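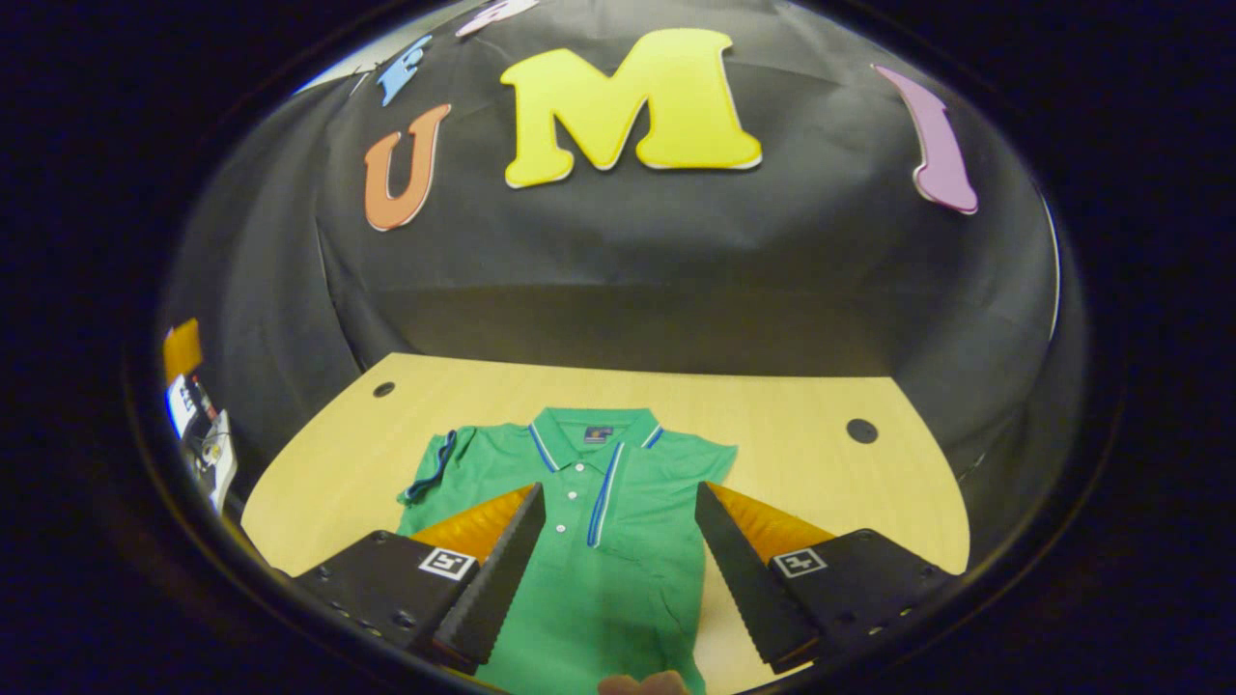 Galteo Red Carpet Calendar: my review after one awards season

I follow celebrity news every day, mostly in the evening with tea, and for years I missed half of the things I wanted to see. The premiere was streamed when I was on the bus, the interview disappeared from the site before I opened it, and the best dress photos came to me three days later from my sister. So in October I paid for the Galteo app, the full version, and I have used it through the whole awards season. I want to write what is good in it and what is not, because the reviews I found before buying were very short.

What it does

Galteo is a calendar for premieres, award shows, talk show visits and film festivals. You choose the actors, singers and shows you care about, and the app puts their public events in your calendar with the hour in your own time zone. After the event it collects links to photo galleries and to the interviews. It does not write gossip itself. There is a free version, but it lets you follow only 5 people, and for me this was finished in one minute. The paid version lets you follow 100.

Setting up

The first evening was a little tiring. The search wants the exact spelling of the name, so if you forget one letter it finds nothing, and it does not suggest what you probably meant. I am following many actors from countries where the names have accents, and I had to copy them from another page. After this work was done I had 88 names in my list, and the app became slow for a while, then it was fine again. You can sort the list in folders. I made one folder for television, one for film and one for people I only follow for the clothes.

The calendar

This is the strongest part. The time zone was correct for every show I watched. When the Desetti Awards moved their carpet to an earlier hour, I got a message in the morning, and without it I would have turned on the stream in the middle of the speeches. The reminders can be set for each event separately, with sound or without. I keep the sound only for the big nights.

One thing I did not like: the app shows a talk show visit with the same size and color as a big ceremony. In January my calendar was so full that I could not see what is important. You can change the color by hand, event by event, but it should be possible for a whole category. I wrote to the support about it, they answered politely in 2 days and said it is on their list.

Galleries and links

Here I have mixed feelings. For the big events the links come fast, often while the carpet is still going on, and they are sorted by person. I could look only at the arrivals I wanted and skip the rest. For smaller things, for example a film festival in the off season, sometimes there was one link or none, and two times the link opened a page that I had to pay for. It would be fair to put a small sign next to such links.

The app also has a part called Street Style, with pictures of famous people at the airport or buying coffee. I turned it off after the first week. I like to see people when they are dressed for us to look at them, but a person who goes with a suitcase to a taxi should be left alone, in my opinion. It is good that there is a switch, and that it stays off after updates.

Compared with Siladow

Before this I used Siladow, which is free and has advertising. Siladow has more news and a lively comment section – too lively for me, there are fights under every wedding photo. Its calendar is only a list, without time zones, and I calculated the hours on paper. If you mainly want to read and discuss, stay with Siladow. If you want to be in front of the screen at the right moment, Galteo is better.

Sound of the app and other small things

The notification sound is a camera click. It is pretty, but in the office my colleagues thought I was photographing them, so I changed it to the normal bell. Dark mode works well. On my old tablet the text in the event window is too small, and pinching with the fingers does not make it bigger. The widget for the phone shows the next event only, I would like to see three or four.

Who should buy it

For somebody who watches one big ceremony in the year, the free version is enough. I watch nearly all of them, and I also care about the interviews the morning after, so I renewed for another year. I give four stars. The fifth is waiting for the colors.

Review by R. Sakalauskas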